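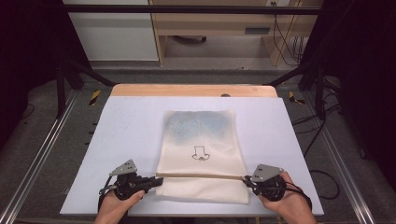
Drawstring produce bags – worth making your own?
Posted in: Kitchen & Household

pippinlane
I've had it with the thin plastic bags by the loose veg. I must have a drawer full of them, all sticky, all slightly ripped. Has anyone here sewn their own cloth ones? I've got an old cotton curtain and a sewing machine I'm a bit scared of. Mostly I want to know what size to cut and whether the cord goes in one side or both. Also does bread keep in them or is that wishful thinking?

marrowfat_jo
Oh do it, you'll love it! I made a batch last January when the weather was foul and I'm still using every one of them. Cut the fabric at 30 cm wide for apples and carrots and go bigger for a loaf. One cord out of one side is fine for veg. Two cords pulling opposite ways closes better but it's twice the threading and I swore a lot. Safety pin on the end of the cord, push it through, don't let go of the other end (I let go of the other end).

Tibbs
Going to be the grump here. Bread goes stale in cloth. I tried it for a whole winter and ended up with croutons. Veg fine, bread no.

marrowfat_jo
Depends on the bread, Tibbs! Sourdough is grand for three days in mine. Sliced white, yes, you've had it by teatime.

Tibbs
Three days is generous. I'd call it one and a half, and then toast.

VenlaM
Venla Mustonen from the Clestitz swap table, hello again. Please wash the curtain hot before you cut it. I didn't, and my lovely big bags came out of the first wash fit for a single onion. If you want it see-through for the till, go for something with little holes in the weave. Solid cotton means opening every bag so they can look in.

pippinlane
Good thinking, it's quite a thick curtain so maybe that's for the bread bags after all. Sorry Tibbs. What are people using for cord? I've got some butcher's string.

dutchoven44
Not string, it frays and it'll cut the channel to bits. I get the 3 mm cotton cord from Verhoeven, comes on a big reel and lasts for ages. Jolien Jacobs on the stall there will cut you a short length if you ask nicely.

Tibbs
Shoelaces. Already got proper ends on them. You're welcome.

marrowfat_jo
Shoelaces is brilliant and I'm annoyed I didn't think of it.

VenlaM
One more thing on weight. My thickest bag is 13 g and the greengrocer knocks it off without fuss, but the supermarket won't, so keep them light if you mostly shop there. A curtain bag could cost you a few pence every time – not much, but it would bug me.

dutchoven44
It would bug me too. And does anyone know how to get beetroot out of cotton? Tried soaking in soda crystals overnight, still pink.

Tibbs
Dye the lot pink.

pippinlane
Right, curtain is in the wash at sixty and I've nicked the laces out of my old trainers. Will report back once I've worked out how to wind the bobbin.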